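How a Gripper Is Looked After
Skaltton Learning Centre: Pages for Younger Readers

A gripper is a tool that holds things, much as your finger and thumb do. At Skaltton, each gripper is checked every morning before work begins.

First, the technician wipes both finger pads with a damp cloth. Dust makes a pad slippery. Next, the jaws are opened and closed 30 times while the technician listens for clicks or scraping. The joints, called pivots, are then tested by hand. A loose pivot lets one jaw lean, and the jaws no longer meet evenly.

Pads wear out, like the soles of shoes. They are changed after 80 hours of use, and always in pairs.

The last check is a holding test. A cucumber is a good choice, being bumpy and easily bruised.

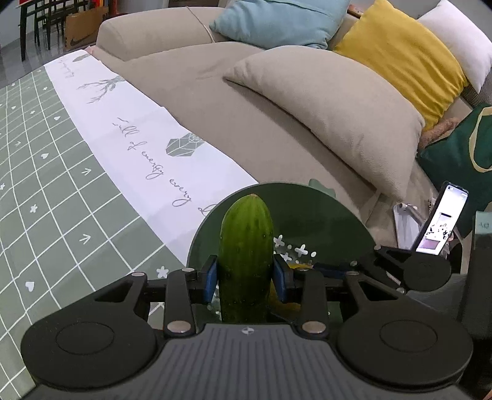 Magdolna Pap asks whether one new pad and one old pad would do just as well. They would not. The worn pad grips less firmly, and the object may turn or slip. Old pads are placed in the box marked Iyamu and are not used again.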